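I run the packing room at Plillari, where we send out craft kits and small toys, and since June we've had two robot arms working alongside us. People keep stopping me in the corridor (and on the bus, and once at the dentist) to ask about them, so I've put the questions in one place. If yours is missing, leave a note in my pigeonhole.

## Frequently asked

### Are the arms taking anyone's job?

No one in the room has lost hours because of them, and I've got that in writing from Ferdinand Strebel upstairs. What I can't do is promise how things will look for ever. There were seven of us before and there are seven of us now, but the jobs have shifted about. Nuanchan Boonchu used to fold lids all day and now looks after the arms on the early shift. She got a regrade for it, which was only fair!

### What do they do all day, then?

Boxing single items, mostly. Everything else stays with us: mixed orders, gift wrap, anything going to Fleury (they like their tissue paper just so), and all the returns.

### Are they faster than we are?

Not yet, no. On our best day last month the people's bench got 1623 boxes out and the arms' table managed 401. They do plod along through lunch, though, and I've stopped dreading the Clirnar order, because it's the same box over and over and that used to finish off everybody's wrists by teatime.

### Why do they need two arms for one little box?

I asked this myself on the first day! Lids flop. You or I would pin one back with a thumb without thinking, but an arm with a gripper hasn't got a spare thumb, so the second arm is there to mind the cardboard while the first one sees to what goes inside. The round things are the fiddliest, as they like to settle at a slant.

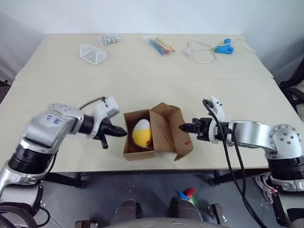
### Can I leave my things on their table?

Please ask first. Bags of bits along the wall side are usually all right, as the arms mostly work at the front. Mugs are not all right. Glue guns should be switched off at the wall before the arms start up, and keep the lead well back.

### What if one of them does something daft?

Press the red stop button by the door. You won't be in trouble, even if it was nothing. I've pressed it myself over a squeaky trolley. Then fetch me or Nuanchan, and don't reach in to rescue the box, however sorry for it you feel.

### Do I have to learn to use them?

Only if you'd like to. The training is one morning, paid, with the people from Tostura who set the arms up, and you don't need to be good with computers (I'm certainly not). If you'd sooner stay on the bench, stay on the bench. It won't count against you at review time.

### Do they work on Sunday?

They don't, and neither do you. Somebody has to be in the room whenever they're on, and we voted against weekend shifts.

### Who do I ring?

Me, on extension 1377, any time before the late shift goes home.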